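歯ぎしり用のマウスピースを作った話

シェア 3　コメント 2

マウスピースを使い始めてしばらく経ったので、作るまでの経緯と使い方をまとめておく。寝ている間の歯ぎしりと食いしばりの話で、スポーツ用のものではない。

自分が歯ぎしりをしているという自覚は長いことなかった。音がするほどではないらしく、家族から言われたこともない。最初に気になったのは朝の顎のだるさで、起きてすぐ口を開けようとすると、耳の前あたりが重い。朝食のパンを噛むのが少し面倒に感じる。昼になるころには忘れている。そういう状態が冬の間続いた。

次に頭痛が来た。こめかみの両側が締めつけられるような痛みで、これも朝が一番強い。枕が悪いのだと思って枕を替えた。低い枕、高い枕、真ん中がくぼんだ枕と試したが、頭痛のほうは変わらなかった。くぼんだ枕は寝心地がよかったので今も使っている。

眼鏡の度も疑って眼科に行ったが、度は合っていると言われた。頭痛のことを話すと、朝に強いのなら歯科でも一度診てもらってはどうかと言われた。目のことで行って歯の話になるとは思っていなかったので、その日はそのまま帰り、しばらく放っておいた。

歯科に行ったのは、奥歯の詰め物が取れたからだ。夕食に煮物を食べていて、右下の詰め物がころんと外れた。硬いものを噛んだわけではない。大根だった。

かかりつけにしているのはCuevasという歯科医院で、Cornalsteadの駅から坂を少し上ったところにある。家からだと703番のバスで行けるが、夕方は道が混むので歩くことのほうが多い。受付で詰め物を見せると、その日のうちに診てもらえた。

詰め物の処置のあとで、口の中全体を見ながらいくつか指摘を受けた。まず、奥歯の噛む面が平らにすり減っていること。それから頬の内側に、歯の並びに沿った白い線があること。舌の縁にも歯の形の跡がついていること。どれも食いしばりのある人によく見られるもので、絶対の証拠というわけではないが、朝の顎のだるさと合わせて考えれば、夜に噛みしめている可能性が高いという説明だった。

家に帰って鏡で見たら、たしかに白い線があった。毎日歯を磨いているのに、頬の内側はちゃんと見たことがなかった。

治療の選択肢として出されたのは、就寝時用のマウスピース、昼間の噛みしめの癖を減らすこと、寝る前の過ごし方の見直し、といったところだった。マウスピースは歯ぎしりそのものを止める道具ではなく、歯と詰め物を守って、顎にかかる力を分散させるためのものだと念を押された。ここは後で大事になるので書いておく。私は最初、はめれば歯ぎしりが治ると思っていた。

型取りは次の回だった。粘土のような材料を金属の枠に盛って、上の歯にかぶせて固まるのを待つ。この待ち時間が苦手で、喉の奥のほうに材料が流れてくるような気がする。鼻で息をして、つま先を動かしていてくださいと言われた。つま先を動かすことに何の意味があるのかと思ったが、そちらに気を取られているうちに終わった。医院によっては口の中を機械で読み取って型を作るところもあるらしい。Cuevasはまだ材料を使うやり方だった。

素材は硬いものと柔らかいものがあると聞いた。柔らかいほうは違和感が少なく慣れやすいが、人によっては余計に噛んでしまうことがあり、傷みも早い。硬いほうは最初の異物感が強いが長持ちしやすい。私の場合はすり減りが進んでいるので硬いほうを勧められ、それにした。どちらがいいかは歯の状態によるので、ここは歯科で聞いたほうがいい。

できあがりを待つ間は、昼間の癖のほうに取り組んだ。上下の歯は、何もしていないときには離れているのが普通なのだそうだ。これは知らなかった。口を閉じているときは歯も合わさっているものだと、子どものころから思っていた。唇は閉じて、歯は離して、舌は上顎に軽くつけておく。やってみると、自分がいかに一日中噛んでいるかがわかる。

特にひどいのはパソコンに向かっているときだった。メールの返事を書いている間、奥歯をぴったり合わせて、こめかみの筋肉を固くしている。包丁を使うときと、細かい字を読むときもそうだった。逆に歩いているときはほとんど噛んでいない。

対策として教わったのは、目につく場所に小さな紙を貼っておき、それを見たら歯を離して肩の力を抜く、というものだった。モニターの縁、冷蔵庫の扉、洗面所の鏡に貼った。紙には何も書いていない。文字を書くと読んで満足してしまうので、色のついた付箋だけにした。それでも数日で見慣れてしまい、目に入らなくなる。ときどき場所を替えるといい。私は机の上のものは全部、週の初めに動かすことにした。

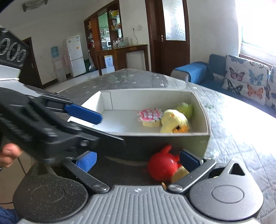
鳥のような形の赤いおもちゃ。 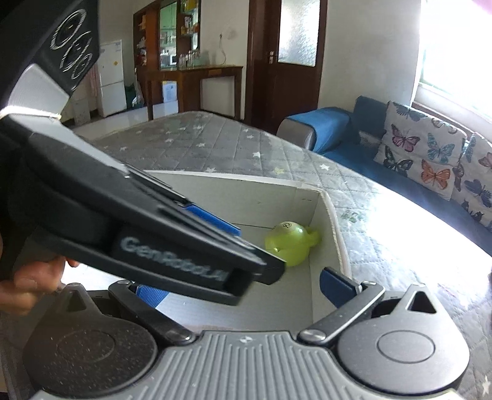 付箋のほかに効き目があったのは、家事の合間に顎を休ませることだった。洗濯物をたたんでいるときや床に掃除機をかけているときに、一度ため息をつくように息を吐く。息を吐くと自然に口の中がゆるむ。息を止めて作業をしている時間が長いほど噛んでいる、ということにも気がついた。重いものを持ち上げるときは仕方がないと思うが、靴下を裏返すだけのことで息を止める必要はない。

マウスピースは、型取りの次の次の診察で受け取った。透明で、思っていたより薄い。はめてみると左の奥だけが先に当たる感じがあり、その場で色のつく紙を噛んで、当たるところを少しずつ削って調整してもらった。噛む、削る、噛む、削る、の繰り返しで、この作業が一番時間がかかった。高さが合っていないまま使うと顎に負担がかかることがあるので、家に帰ってから違和感が強いようなら我慢せずに来てくださいとのことだった。

最初の夜は、まず寝つけなかった。唾液がやたらに出る。口の中に何かあると食べ物だと思うのか、飲み込んでも飲み込んでもたまってくる。夜中に目が覚めたらマウスピースは枕の横にあった。外した覚えがない。

二日目も朝には外れていた。三日目は布団の中で見つからず、足元のほうから出てきた。踏まなくてよかった。

電話で聞いてみたら、はじめのうちは珍しいことではなく、寝る前の起きている時間に少しはめて慣らすといいと言われた。それで、夕食のあと歯を磨いてから、本を読んだりラジオを聞いたりする間だけはめておくようにした。しゃべるとサ行がうまく言えない。電話が鳴ったら外して出る。これをしばらく続けたら、朝まで口の中に残っている日が増えてきた。

一月の終わりには、朝起きてマウスピースが入っているのが普通になった。今は入れ忘れると口の中が落ち着かない。

変化について書いておく。朝の顎のだるさは、ずいぶん軽くなった。なくなったわけではなく、仕事が立て込んだ時期や寝不足の翌朝には戻ってくる。こめかみの頭痛も減った。ただ、これはマウスピースのおかげなのか、昼間の噛みしめを減らしたせいなのか、単に季節が変わったからなのか、自分では区別がつかない。全部同時にやったので、どれが効いたかを聞かれても答えられない。

歯ぎしり自体は続いているようだ。マウスピースの表面に細かい傷がついて、奥歯の当たるところが曇ってきている。定期検診に持っていったら、しっかり噛んでいますねと言われた。この傷が歯のほうについていたのだと思えば、作ってよかったと思う。

手入れの話も書く。朝外したら、すぐに水で流しながら歯ブラシで軽くこする。歯磨き粉は使わない。研磨剤で表面に傷がつき、そこに汚れがたまりやすくなるそうだ。お湯も使わない。樹脂なので熱で変形することがある。私は一度、食器を洗ったついでにお湯で流しそうになって、慌てて手を引っ込めた。台所では洗わないことにして、洗面所に専用の柔らかい歯ブラシを置いている。

洗浄剤は2日に一度使っている。最初に買ったのはVerardという錠剤で、Ridosgateの薬局に置いてあった。コップに水を入れて錠剤を落とし、マウスピースを沈めておく。夜はめる前にもう一度水で流す。毎日使ってもいいものらしいが、私は忘れるので、燃えるゴミの日とは関係なく一日おきということだけ決めてある。切らしたときに近所の店で別のものを買ったが、匂いがやや強いというだけで、使い方は同じだった。

コップは300ミリリットルの、目盛りのついたものを使っている。普通の湯のみでもかまわないが、家族が間違えて使うと困る。実際、一度、洗浄剤の入ったコップを流しに持っていかれた。中身ごと捨てられる前に気がついた。今は蓋をしている。

ケースは医院でもらったものがある。穴のあいた樹脂のケースで、乾きやすいようになっている。旅行のときはこれに入れていく。ティッシュに包んで置いておくのはやめたほうがいい。ゴミと間違えて捨ててしまう人が多いと受付で聞いた。犬を飼っている家では犬にかじられることもあるので、届かないところに置くようにとのことだった。うちに犬はいないが、親の家にはいる。帰省のときは鞄の中にしまっている。

旅行で困ったのは、夜行の移動だった。座席ではめるかどうか迷って、結局はめずに寝た。翌朝、顎が久しぶりに重かった。座って寝ると首も曲がるので、歯のせいだけとは言えないが、次からは持ち込んだ水で口をすすいで、はめて寝ようと思っている。

費用については、住んでいるところの制度や加入しているものによって違うので、金額は書かない。私は事前に受付で見積もりを出してもらい、調整の通院にもそのつど少しかかることを聞いてから決めた。作ったあとの調整が別なのかどうかは、先に聞いておいたほうがいい。

市販の、お湯で柔らかくして自分で形を合わせるものについても聞いてみた。私の場合はすり減りがあって噛み合わせも見ながら進めたいので、診てもらって作るほうがいいという返事だった。前に薬局の棚で見て買おうか迷ったことがあったので、買わずにおいてよかったのだと思う。

寝る前の過ごし方も少し変えた。夕食後のコーヒーをやめて、麦茶か白湯にした。酒はもともとあまり飲まない。布団に入ってから携帯を見るのもやめようとしたが、これは続いていない。見る時間は短くなった。代わりに、横になってから頬の筋肉を指の腹で軽くさする。奥歯を噛んだときにふくらむところを、力を入れずに円を描くようにする。強く押すと翌日痛くなるので、なでるだけでいいと言われている。さすりながら寝てしまうこともある。

もうひとつ、ガムをやめた。仕事中の眠気覚ましに噛んでいたのだが、顎の筋肉を休ませる時間を増やしたいなら控えたほうがいいと言われた。机の引き出しに買い置きがまだ残っていて、たまに手が伸びそうになる。するめも好きだったが、これは時々にしている。

右下の詰め物は、今のところ取れていない。次に取れたら詰め物ではなくかぶせるほうを考えましょうと言われているので、できればこのままもってほしい。煮物の大根は今も右で噛むときに少し身構える。

朝の顎のだるさが続いている人は、一度鏡で頬の内側を見てみるといいかもしれない。線があってもそれだけで歯ぎしりと決まるわけではないし、口が開きにくいとか、開けるときに強く痛むとかいう場合は別の原因もあるそうなので、早めに診てもらってほしい。私は枕を三つ買ってから歯科に行った。余った枕のうち、高いほうは来客用にして、低いほうは椅子の背当てになっている。

次の検診は来月で、そのときに傷んだところを見てもらい、作り直すかどうかを決める。作り直すとなればまた型取りがある。つま先を動かす準備をしておく。

シェア 3　コメント 2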